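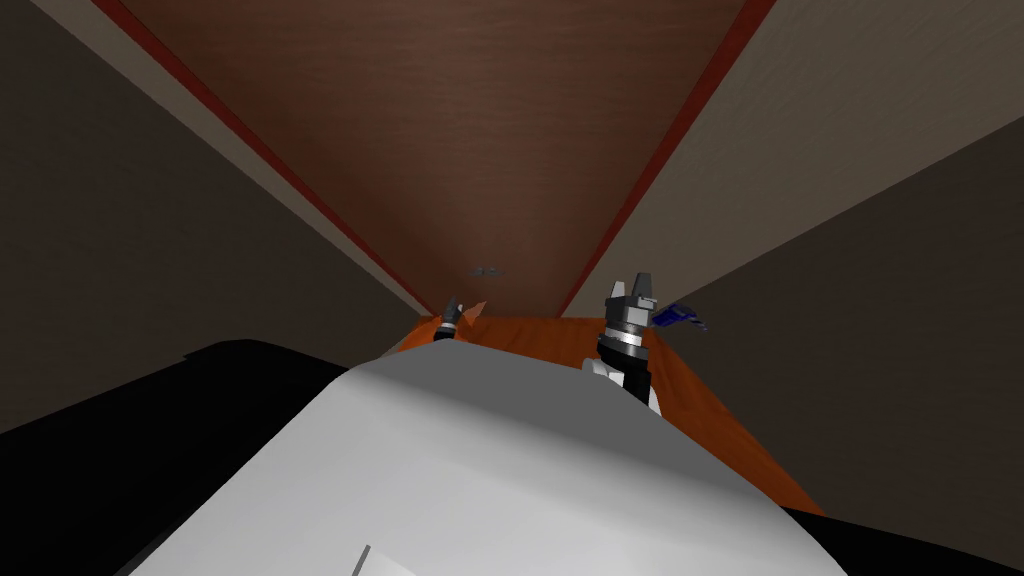 The orange-brown wooden surface, seen at an angle from higher up.

Ralley library's repair day is back, and bigger!
Jul 10, 2019

Get those wobbly chairs out of the garage! The free repair day returns to the Ralley library this month, and the whole back hall is being given over to it. The first one, in May, drew 200 people from Ralley and Namside (the line went past the bike racks), and the library is getting ready for 400 this time.

Panganiban Hardware is lending clamps, glue and sandpaper again, and there will be 25 repair stations, with lamps and toasters on one side and furniture on the other.

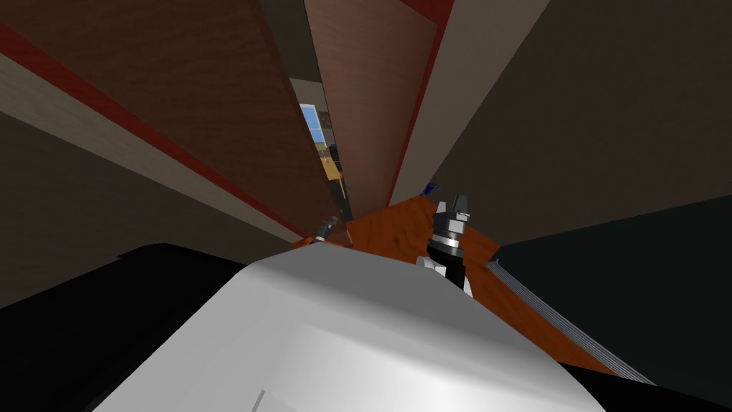 Furniture was the big hit in May, and the refinishing corner is getting a full afternoon of its own. Bring a small piece and learn how to sand with the grain, fill a scratch and pick an oil. Wood with darker reddish streaks, like the surface in the picture, is a joy to work on, and a clear finish lets all that color stay put.

Doors open at 10 a.m. The Geltness bus stops right outside.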